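4. Hanging Your First Cloth

You've unpacked the Vumo stand, you've wiped it down, and now comes the fun part! This section covers setting out the tray and the two wooden rods, draping a cloth over them, and taking it off again. One small hand towel or dish cloth is plenty to practice on.

Before you start

Clear a patch of table and put down a mat. Any flat mat will do, paper or otherwise, and a big one is nicer because you can move the tray around without running off the edge. Check that both rods are free of splinters. If you find a rough spot, a few strokes with fine sandpaper will take care of it (see Section 2).

Note: The rods are 44 cm long and interchangeable, so there is no left or right one to worry about.

4.1 Draping across both rods

1. Set the tray on the mat with the raised rim facing up. Leave free space on at least one side for handling the cloth.

2. Place the rods side by side with a gap between them. A hand's width works for most cloths, and you can go wider for a big towel.

3. Shake the cloth out and find the hemmed edges. Fold it loosely if it is longer than the rods can take.

4. Lay it over both rods so that it covers their middle sections, and leave the ends of the rods sticking out where you can get at them. A blue cloth is shown here with both rod tops showing past the fold. One side may hang lower than the other, and a corner may flare out over the tray. That's fine for a first try — you'll straighten it in the next step.
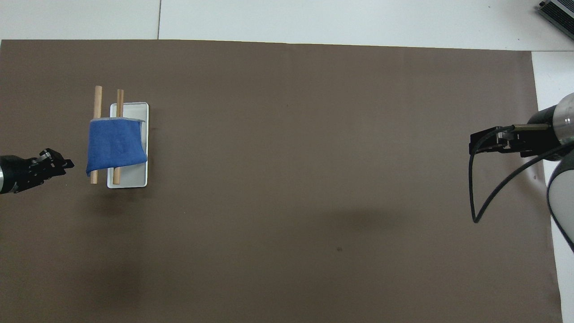 5. Even up the cloth. Pinch the lower corners and draw them down gently, one after the other, until the hang looks right to you.

6. Smooth the top fold with a flat hand. Heavier fabrics like denim hold a crease, so give them a second pass.

Caution: Do not hang more than 200 g on the stand at one time. Take heavy bath towels to a full-size rack.

4.2 Taking the cloth off and refolding

1. Steady the tray, then take hold of the cloth near an upper corner and lift it straight up. Pulling sideways drags the rods along with it.

2. Carry it clear of the tray and let it dangle over the open part of the mat. A corner hold like the one on the blue towel below gives you a tilted hang and perhaps a curl at the bottom, with the rods left lying across the stand.

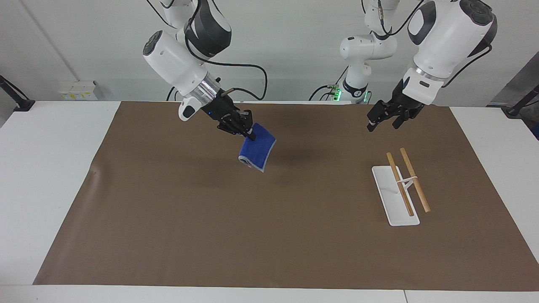
3. Lower the cloth onto the mat, bottom edge first, and spread it flat. Uncurl any corner that has tucked itself under.

4. Fold it in half, then in half again, or try a drape with just one rod. We love that one for napkins!

Note: Wipe the tray after each use and store the rods flat. Spare rods are listed in Section 7 under part number 226.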